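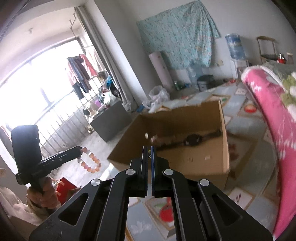 Munby recalls pivot screws on handheld grippers

KUTHOLM, Fri 21 November – Munby is recalling 300 handheld two-finger grippers shipped since March. In affected units a pivot screw can back out under repeated cycling. The fingers then lose alignment and may release a held object without warning.

The fault was found during home trials in which small items, beaded bracelets among them, are picked up and placed in cardboard boxes. Munby has received 116 reports of dropped objects and none of injury. Inspection showed that thread-locking compound had been left out at one assembly station. Loosening was recorded after as few as 900 cycles.
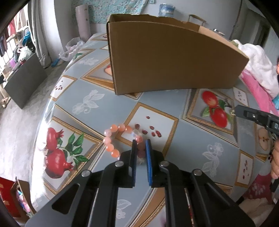

Krisztina Vass said that her gripper had passed the morning check and slipped an hour later, and she asked for a torque figure in the manual. Munby will add one.

Operators should stop using affected units – including those already retightened – and request a replacement screw set from Munby.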